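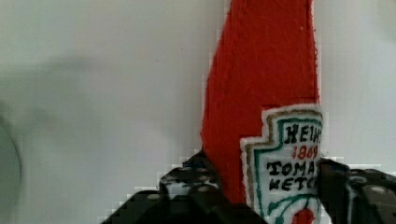
The bottle came from Głowacki, in a padded envelope with too many stamps. My grandmother had cut it from red felt, and she had written a short note: "For the kitchen of the little one. Real ketchup is bad for teeth."

I was not the little one. The little one was my daughter Hania, who was then four years old and who had that winter opened a restaurant in our back room.

The restaurant was called Urkness. We do not know where she took the word from. When my husband asked, she looked at him as if he had asked why the floor was called the floor. It was open from the afternoon sleep, which she no longer slept, until supper. There was one table and one customer at a time, and the customer had to knock, even when the door was standing open.

I should say that in those months I was not a good customer. We had moved to Pamthorpe in January for my husband's work, and I had not yet found work of my own. I spent the mornings writing letters to offices and the afternoons waiting for offices to write to me. I would sit down in the restaurant with a letter still in my hand, and Hania would take the letter away and put it under a plate.

"What do you wish?" she would say. She said it in Polish, very formally, in the way my grandmother speaks to the priest.

"Soup, please."

"There is no soup. There is strawberry with ketchup."

So I had strawberry with ketchup. Everything in Urkness came with ketchup. The banana came with ketchup, and also the tea.

The best customer was Cathal Duggan from the ground floor. He was a large, slow man who had worked 2 years on a ferry as a cook and the rest of his life on the same ferry as something else, he never explained what. He came up on the first evening to tell us that our washing machine was walking across his ceiling. Hania met him in the corridor before I did, and told him he must knock. He looked at the open door. Then he knocked on it, with great care, and waited.

After this he came almost every afternoon, around 4 o'clock, and he ordered like a man who had money.

"What's good today?" he would ask.

"Fish," said Hania, who by then had enough English for business.

"And how do you do the fish?"

She thought about it. "In the pan. Then in the water. Then in the pan."

"That's exactly how we did it," said Cathal Duggan.

He taught her things, too. He showed her that a cook puts a cloth over the shoulder, and that you must shout "behind" when you walk at somebody's back. For weeks my husband and I could not make our own breakfast without a small voice shouting "behind" at the height of our knees. He told her also that a kitchen must be left in order at night, because the boat moves when you sleep. This part she did not accept. Hania left her kitchen as it was at the moment when supper was called, with everything where her hand had let it go. 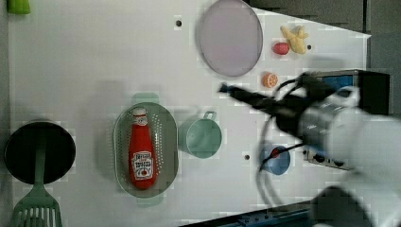 I used to go in after she was asleep and look at it before I put things away. It was the only hour when the apartment was quiet. The pan lay where she had left it, and the colander also, because she liked to wash things that were not dirty. It seemed to me that I could read the whole afternoon from it, who had come and what he had asked for, and at which moment she was tired of him. Some nights I did not put anything away. I only took my letters from under the plate.

One of these letters was from a school in Mirneck. They needed somebody in the office, and they wanted me to telephone before noon. It had been under the plate since the day before. I remember that I stood there in my socks and read it twice, and then I looked at the clock, as if it could still be noon.

In the morning I telephoned anyway. My English became very bad, as it always does on the telephone, and I heard myself saying to the lady that my letter had been in a restaurant.

"In a restaurant," said the lady.

"Under a plate," I said. "I am sorry. It belongs to my daughter. The restaurant."

There was a silence, and then she asked me if I could come at 2.

I put on my gray coat. Cathal Duggan came up to sit with Hania, and I heard him knock while I was still looking for my keys. She told him he was too early, the restaurant was closed, the cook had not slept. He said he would wait in the corridor if there was a chair. She brought him the chair herself — I could hear it scraping all the way along the floor, above his own ceiling — and then she shouted "behind," and I stood against the wall to let her pass.

"Are you hungry?" she asked me, when she saw the coat.

I said I was, a little.

She ran back into the room. I waited for her at the top of the stairs with my bag open, and she came out with the strawberry in one hand and the ketchup in the other, and she put them both inside, and closed the zipper.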